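Pedido n.º 3574
Assunto: app Kedance não guarda os períodos de descanso
Estado: em curso

Olá, sou a Senga Imrie outra vez (desculpem, já devem estar fartos de mim!). Tenho fadiga crónica e uso o Kedance para marcar as horas em que estou de pé e as horas em que me deito. Desde a última atualização os descansos da tarde desaparecem. Marco, carrego em guardar, vejo o certo verde e, quando volto a abrir, a tarde está vazia – só fica a manhã.

O que já tentei:
- sair da conta e voltar a entrar (nada)
- desinstalar e instalar de novo, e perdi os lembretes da medicação, que tive de escrever outra vez com uma paciência que não tenho
- mudar o limite diário de passos de 3000 para 2000, como sugeriu o Keir Strachan na resposta anterior. O limite mudou, os descansos continuam a sumir.

Ah, e o resumo semanal diz que descansei dois minutos na quinta. Dois! Passei a tarde toda na cama com as persianas fechadas.
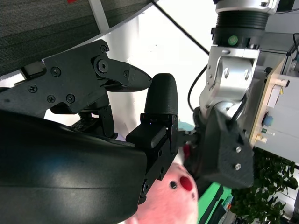 Garra preta com as pontas dos dedos afastadas; à direita, outro braço, prateado e preto.

Tenho consulta com a Dra. Chowdhury e ela gosta de ver o registo desde fevereiro, por isso precisava mesmo das tardes de volta. Conseguem recuperá-las do vosso lado? Se for preciso ligar, de manhã, por favor, que depois do almoço já não consigo seguir uma conversa.

Obrigada,
Senga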